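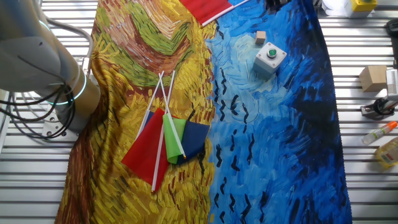 November 21, 2019. Cell 2, notebook of the Pudutville workshop

Today I worked on the house rules for the small arm cell, version 3. Iestyn Hughes wants them finished before the Plement people visit, so I write down what is decided and what is still open.

Speed. When a person can reach into the work area, the limit of the tool is 100 mm per second. Last July we had 250 in the old sheet and it was too much for teaching. Tudur James asked if we can go back to it for long runs. My answer is no, until we have a proper risk assessment on paper with a signature.

Start check. Before the first motion the operator reads the payload value from the pendant and compares it with the tool card. Wrong payload gave us two false protective stops on the Gasby job and we lost a morning. Tudur will print the card new, the letters on the old one are too small for me.
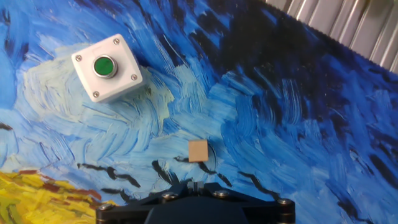 Color of buttons is the point where I spent most time. In our rules green is for start or for normal function, and red with yellow background is only for emergency stop. I want this sentence on page one. The button box on the mat has a green push button, so by the color rule it must never be named "stop" in a program or on a drawing. I also want to write that a task object is never wired in the safety circuit. Iestyn says everybody knows this. I prefer to have it written.

Distance between objects. Proposal: minimum 80 mm free between the thing to grasp and any other thing on the mat, measured with the ruler and not by eye. Skinner used 104 in their procedure, I do not know where this number comes from. I will ask.

Cables. The bundle on the arm must have enough slack for the full turn of the wrist. Check by hand in slow mode after each change of tool, then write initials in the log.

Open points:
Who may change the speed limit (I propose two persons, Iestyn proposes one).
Where we keep the old versions of the sheet.
Translate the stop procedure for night shift.

Tudur reads the draft tomorrow. I still need to correct the numbering in section 4.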